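Hi Bram,

April update from the Plasham student robotics club, as promised, a bit later in the month than I'd hoped. I'll start with the money, then get to the fun part!

We've spent 383 dollars of the Vidodia grant so far. Most of that went to filament, screws and the ribbed padding for the fingers, and 60 of it was a replacement cable I stepped on (sorry, my fault entirely). There's 300 still set aside for the Gorilow showcase in case we need travel money, and I'd like to keep it there if that's okay with you.

The students have moved on from wooden blocks to everyday objects, all recorded with the hand-held gripper. Their goal for this term is 300 good demonstrations of one simple tabletop task, and they picked "put the mouse on the mouse pad" after a very long argument.
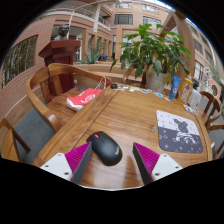 Choosing the task took longer than building the gripper, but I'm happy with where they landed. A mouse is a nice middle step: smooth, rounded on top, and easy to grab badly. With it sitting out on the bare wood and the pad over to the right, the students have to think about the approach and the placement as two separate problems, and they've started writing their notes that way too. The first batch of 50 demos is labeled and backed up. We threw out quite a few others where the fingers came in too fast, and I let the students make those calls themselves (they're stricter than I am!).

Training is the slow bit. Our first model, which the kids named Fu, learned to reach toward the mouse pretty well but closes its fingers early. Two of the older students think it needs more variety in the starting positions, so they're drawing up a list before we record again. I also want them to try different lighting, and maybe a second object once Fu behaves.
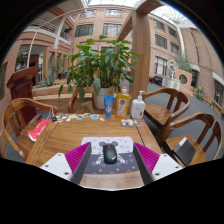

Mouse on the pad, with the gripper fingers on either side.

Next up is the second batch, then a practice run of the showcase talk. One thing I need from you: can we move the equipment check to a morning? Anything before 11 works for us. I'll send the receipts separately.

Thanks again for backing this, the group is having a great time with it.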